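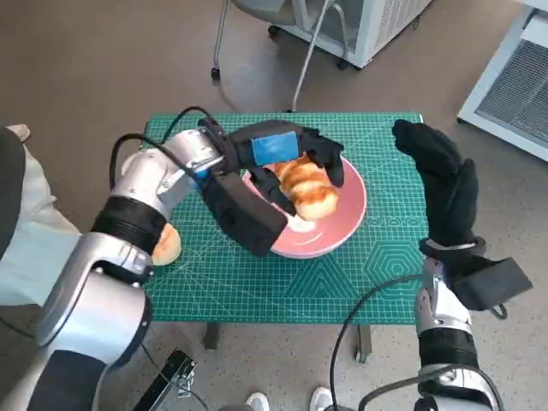
4. Rules for Recording Sessions

The previous section covered what is stored in each Starine episode. This section sets out the rules under which episodes are recorded. They were written after the first pilot, in which the two sites, Jermont and Wakham, followed their own habits and produced data that could not be merged without a large amount of manual repair. The rules are short by design, and each one can be checked either during the session or from the stored file.

4.1 Workspace

The table surface must carry a printed grid with measurement markings. A cutting mat is acceptable. The mat stays in one position for the whole session, and its corners are checked against the stored reference at the start of each block. Food items and dishes may be placed anywhere both arms can reach, including over printed patterns, provided that the camera calibration does not depend on the covered area.

Figure 3 gives a typical case from the bread task. The left hand has its fingertips on the roll on the pink plate, while the right hand is open and clear of the plate. We call this a single-hand contact state. The label is assigned from the contact state alone: an idle hand is marked "open, no object" even if the operator plans to use it next.

Figure 3. Bread task, single-hand contact state. A second bun lies partly hidden behind the left arm.

Objects that are partly hidden by an arm remain in the object list. In the pilot, annotators at Wakham dropped such objects and annotators at Jermont kept them, and this one difference accounted for most of the label conflicts between the sites. The current rule is that an object is listed if any part of it can be seen, with an occlusion flag set when its outline is incomplete.

4.2 People near the robot

We follow a simple form of shared-space practice. Any person within reach of either arm must be named in the session log before the motors are enabled, and must have a stop control in hand. Visitors stay behind the floor line. Faces are kept out of the head camera view where possible; clothing and shoes are allowed and are not masked. If a person touches an object or an arm during an episode, the episode is marked as assisted and left out of the main training split.

Cables need separate attention. A cable that runs outside the arm must have enough slack for the full range of the wrist – tested by hand with the motors off – and must not lie across the work surface in front of the active hand. Loose stands, brackets and rods may remain on the floor only outside the sweep of both arms. We considered a complete ban on floor items but found that operators ignored it, so the narrower rule was kept.

4.3 Contact limits for soft food

Bread deforms under loads that a rigid part would not register. The hand controller therefore uses a lower current limit for all items in the soft class, and the limit is written to the file header. Operators may not raise it during an episode. Rolls are replaced when the crust is visibly broken, and crumbs on the plate do not require a reset. The choice of item is otherwise free, within the shape classes defined by Aydoğan [14].

4.4 Compliance

Of the 2,816 episodes recorded under the rules, 27 were rejected at the automatic check, nearly all for a missing contact limit in the header. A further 1,000 episodes were drawn at random and reviewed by hand. Two had an unlogged person within reach, both at Wakham and both during a change of operator. The log form now has to be signed again at each change. The review found no other breach of Section 4.2, although the reviewers could not judge cable slack from the video, and that item still rests on the operator's own report.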